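Right, kitchen cupboards. Got 46 quid left in the Stedbridge house budget and I'm painting them myself, send biscuits

Nutolov primer is on! Two coats, and my arm's about to drop off
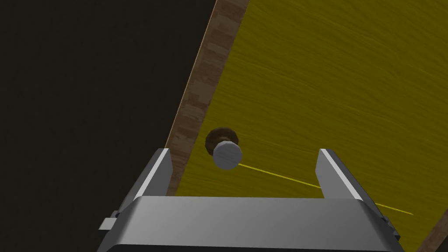 Vasten: did you sand between coats? I skipped it and mine peeled by May

Yes!! 80 grit first, which was far too rough, so then I had to go out for finer stuff

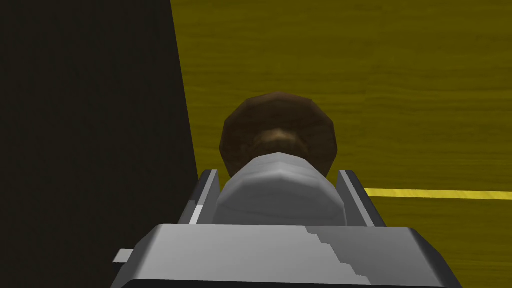 and the shop shut at 2, so I ran (in slippers)

Next worry is colour. I want mustard, the rest of the house wants "something calm"
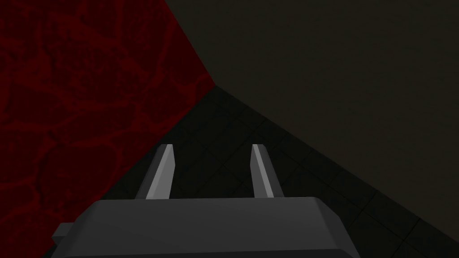
team crimson

Tester pots are 40p off this week so I've bought far too many

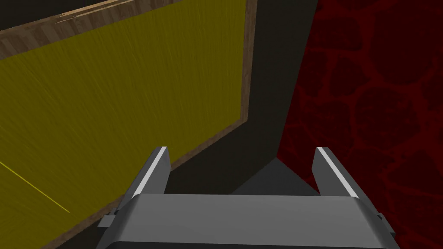
and they're all waiting for me till I make my mind up. Votes please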